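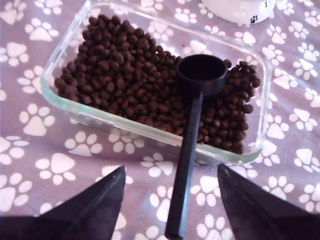

Page last changed: a Friday in March, after supper

So I finally have a minute to sit down and write up what the robot club has been doing, which I have been promising my sister and the other Powell parents for ages. Get yourself a cup of something, because I was never good at keeping these short.

For anyone new, I help out with the student robot club at Skultness, mostly because my youngest joined and I was already driving there anyway. They meet after school, and this term the whole bunch of them are working on one project for the Tomham meet, where each club picks a household chore and teaches a robot to do it. Last year our kids picked sorting socks (never again, my goodness). This year they sat in a circle and argued for most of a meeting and came out of it with feeding a pet. I thought it was a lovely choice. It's a chore every one of them has been nagged about at home!

The job sounds like nothing. Pick up the scoop, get some kibble in it, carry it across to the bowl, tip it out, put the scoop back. My own kids could do it half asleep, and on school mornings they do. But when you have to break it down for a machine you find out how much your hands know that you don't. How hard do you squeeze a skinny plastic handle? How far do you push down before the scoop stops filling and starts shoving everything up the side of the dish? The students have a notebook full of this sort of thing, with drawings, and I could read it all evening.

They teach it by showing it. One student guides the arm through the whole job, start to finish, and the computer keeps a record of the moves, and then they do it again, and again. The count on the whiteboard stood at 1,781 recorded tries the last time I looked. A lot of those are short ones, and plenty of them are bad ones that got marked with a frowny face, but still. I have not done anything 1,781 times on purpose except maybe pack lunches.
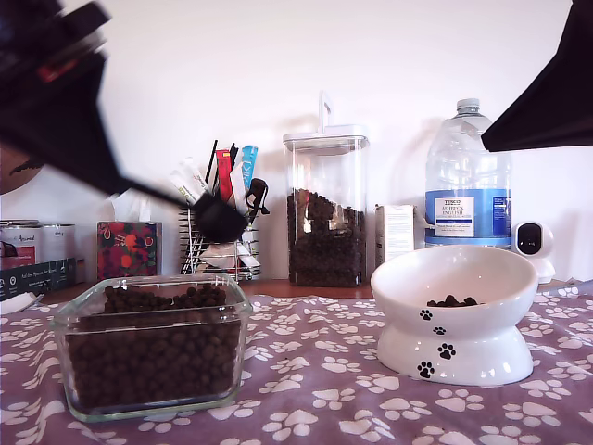
Scoop in the air, bowl waiting on the right.

The bowl has been a whole subject by itself. It's one of those raised ones with a tilted rim, and with a tilt like that you have a good side and a bad side to come in from. Come in from the wrong one and the kibble bounces off the lip. One of the older girls worked out that if the arm slows down just before it tips, far more of it stays in, and she was so pleased that she did a lap of the room. They've made that part of the routine now.

Then there was the great tablecloth debate. I was for taking it off, I admit. I thought all those paw prints would confuse the poor thing, and a couple of the students agreed with me and made a good case for a plain white sheet. The other side said that real kitchens have patterns and clutter in them, and a robot that can only feed a pet on a blank table isn't much use to a pet. They voted, my side lost, and the cloth stayed. The same went for the things along the back of the counter. Nobody clears up the tissues and the water bottle before a run, and the students are quite stern about that if you start tidying out of habit (me, twice).

Where they are now is the scooping itself. On a good run it goes in at a slant and comes up nicely full. On a bad one it comes up with five sad little pieces in it and carries them over to the bowl with enormous care, and everyone groans.
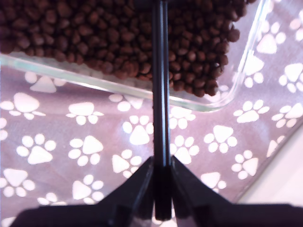
The rule sheet from Tomham allows 15 minutes per club, and in that time they want to see 20 scoops, so there isn't a lot of room for dawdling. At the moment our kids can get through the 20, but only if nothing gets dropped, and something does tend to get dropped. The plan is to spend the next few meetings on picking the scoop back up when it has landed in a silly position, handle down or half buried. That was my youngest's suggestion and I'm trying not to be unbearable about it.

I should also say a big thank you to Plenditmont, the hardware store by the bridge, for letting the club have a box of clamps and a good work lamp at cost. If you're in there, please tell them we said so.

Open evening is coming up and families are welcome to come and watch. Bring a snack to share, and if you have any dry kibble your own pet has turned its nose up at, the club will gladly take it off your hands.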